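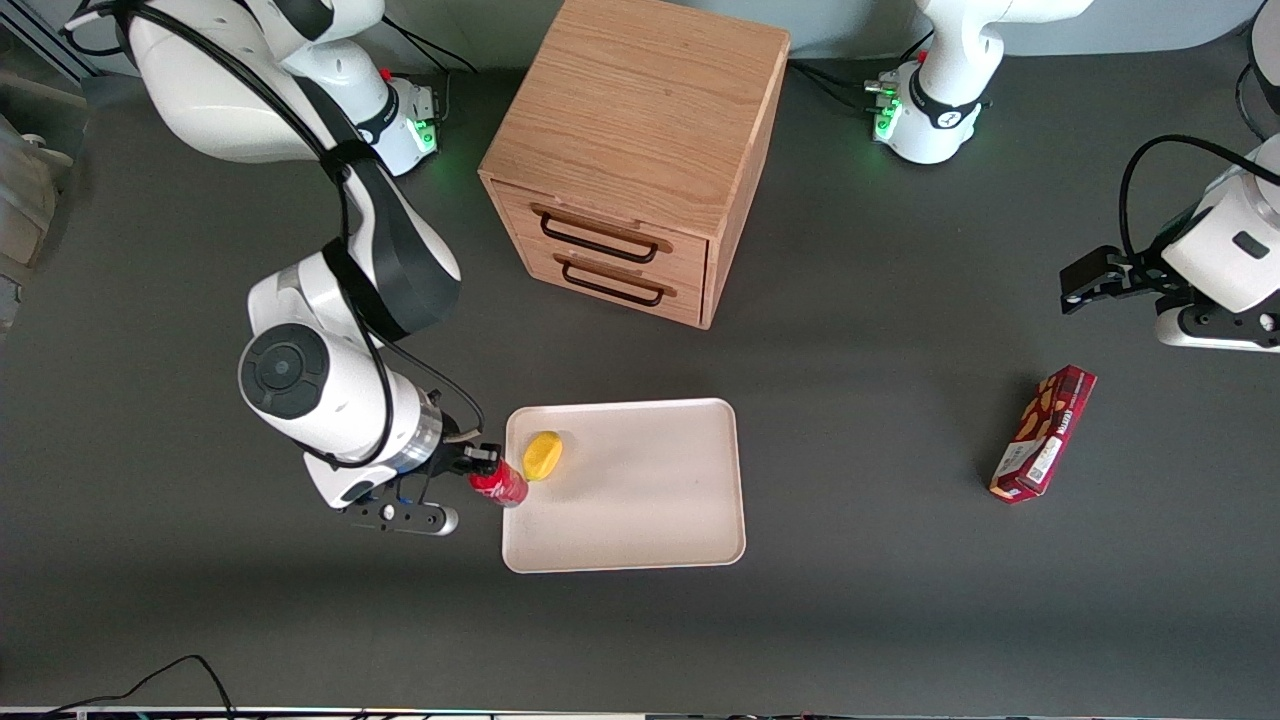 Hawi Gidey asks why a bond selling at 94 isn't simply a bond that's gone bad, and whether this entry could please cover that before it gets into the math. Fair enough, Hawi! A price under par tells you the bond is worth less to buyers today than its face value, and that can happen to a perfectly healthy borrower. I've moved that part up.

Discount bond

A discount bond is a bond that trades for less than its face value (also called par). Bond prices are normally quoted per 100 of face value, so a quote of 94 means you pay 94 now and, if the borrower keeps its promise, collect 100 at maturity. The opposite is a premium bond, which trades over 100. I mixed the two up for an embarrassingly long time when I started out, so don't feel bad if you have to read this twice.

Why the price drops

The usual culprit is interest rates. Say Prulora sold bonds a few years back with a small coupon, and new bonds of the same quality now pay more. Who wants the old ones? Plenty of people, but only if they get a break on the price - and the price slides until the old bond pays its buyer as well as a new one would.

The other cause is worry. If lenders start to doubt that the company can pay, they'll want a bigger cushion, and the quote falls even when rates in general haven't moved. You can't tell these two apart from the quote alone. I look at what government bonds with the same maturity did over the same stretch, and if they barely budged, I go read the company's reports.

Some bonds are also discounted from day one. Zero-coupon bonds pay no interest along the way, so the whole return comes from the gap between purchase price and par.

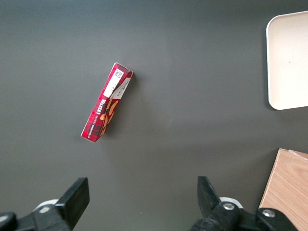 Pull to par

As maturity gets closer, the price of a sound discount bond tends to creep up toward face value. Traders call this the pull to par. With two years left on that bond at 94, you'd be picking up six points plus whatever coupons it pays, and the yield to maturity rolls all of it into one yearly rate. The current yield leaves the six points out (it's only the coupon divided by the price), so please check which one your broker is showing you!

Taxes can be fiddly. In the US, part of the gain may be treated as ordinary income, and zero-coupon holders may owe tax each year on interest they haven't received yet.

See also: Premium bond, Yield curve, Accrued interest

Last edited 4/29/18 by Nyokabi Mohamedi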